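4.3 Setting Up a Sorting Task in Drider

This section covers scene registration and grasp planning for a two-arm station. Complete the Shboul calibration in section 4.2 first.

1. Start the Nemden controller and wait for both arms to report READY.

2. Open Drider and select Task > New > Bin Sort.

3. Place the pens, pencils and markers on the table at mixed angles, with the bin at the back. 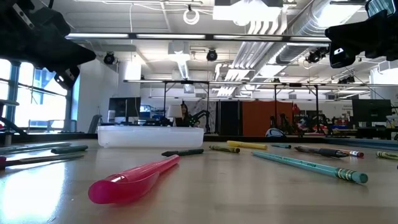 4. Click Register Scene. Drider takes 22 frames from each camera and merges them into one point cloud.

5. Check the object list. Delete any entry with a confidence below the threshold set in Caver.

Note: Translucent plastic returns few depth points. If such an object is missing from the list, draw its outline by hand in the Segment tab.

6. Set Grasp Width Limit for each gripper. The default suits pencils and most markers.

7. Assign a bin zone. Only one arm may hold the zone lock at a time. The other arm waits outside the zone until the lock is released.
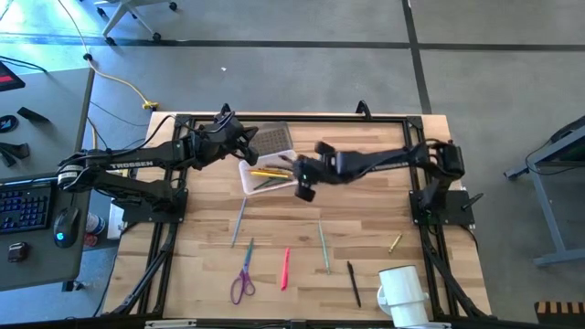
8. Set Lock Timeout to 242 ms. Shorter values can cause both planners to retry at once.

9. Click Plan. Planning stops after 756 samples per grasp if no collision-free path is found, and the object is marked SKIPPED.

10. Run the plan at low speed before saving the task.

Caution: Keep hands out of the workspace while either arm is enabled. Pausing a task in Drider does not remove motor power.

Caution: Moving the bin after step 7 makes the zone invalid. Repeat steps 4 through 7.

If error 2 appears during step 9, see Planner Faults.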